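Looking after a mechanical wristwatch at the workbench

Work over a soft, light-coloured cloth. A dropped spring bar shows up on it and does not bounce far. Clear the cloth of grit first, as one grain will mark a polished case back.

Check the crown before any cleaning. On a screw-down crown, turn it anticlockwise until the thread engages, then clockwise until it is finger tight. Never use pliers.

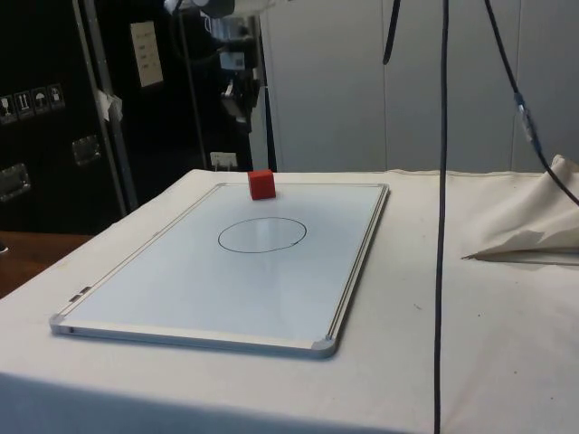
Bracelets come off with a forked tool. Put low-tack tape over the inside of the lugs, compress the bar, and ease the end link away. Wash the bracelet by itself in warm water with a drop of washing-up liquid, using a soft toothbrush between the links. Rinse, pat dry and leave overnight.

Leather straps get a barely damp cloth and nothing else. The Vainio straps with a waxed finish darken if conditioner is applied, and the colour does not come back.

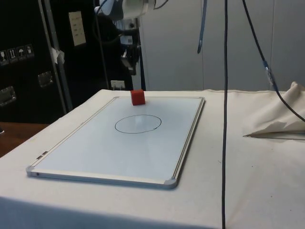
To check timekeeping, set the watch against a reliable clock, wear it for 24 hours and write down the difference. Repeat for a week. A single reading means little. If the watch gains several minutes a day all of a sudden, suspect magnetism. The Roveck demagnetiser is adequate; move the watch slowly out to arm's length before releasing the button.

Gaskets should be replaced whenever the case is opened. A depth rating of 200 metres applies to a case with sound seals, so have it pressure tested afterwards.

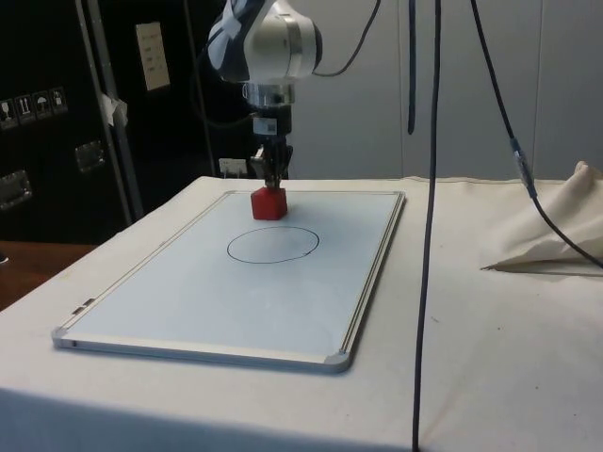
Store unworn watches dial up, away from loudspeakers and tablet covers with magnetic catches. Hand-wound movements may be left to run down.

Page revised 2 Feb 2018. Strap sizes are on the Tevlow fitting chart.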